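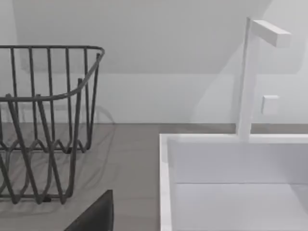 Dark gray wire dish rack on a counter

About Skitevero

2 min read

Skitevero is an independent economics and public finance research firm based in Trovunbridge. We study how tax and spending decisions affect household budgets and small employers, and we publish what we find in everyday language.

We started as a newsletter on local property taxes, sent to 900 subscribers. It now goes out to 3000 readers every November, with shorter updates when a budget or tax bill is under debate.

Our work falls into two areas. The first is commissioned research for city and county governments, mostly revenue forecasts and fee reviews. The second is Jolari, our yearly household cost survey. The last round had 1306 completed responses, and the tables are free to download.
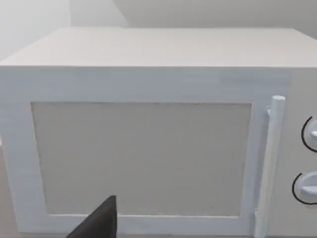 White microwave, seen from slightly above

We do not take money from political parties or campaigns. Clients can check a draft for factual errors - they cannot change the conclusions. Records of paid work stay on our site for five years.

Our office is on the second floor of the Onu Building. Visits are by appointment.

Related
- How we run the Jolari survey
- Reading a city budget: where to start
- Sales tax and the weekly grocery bill
- Work with us

Last updated: 27/09/2022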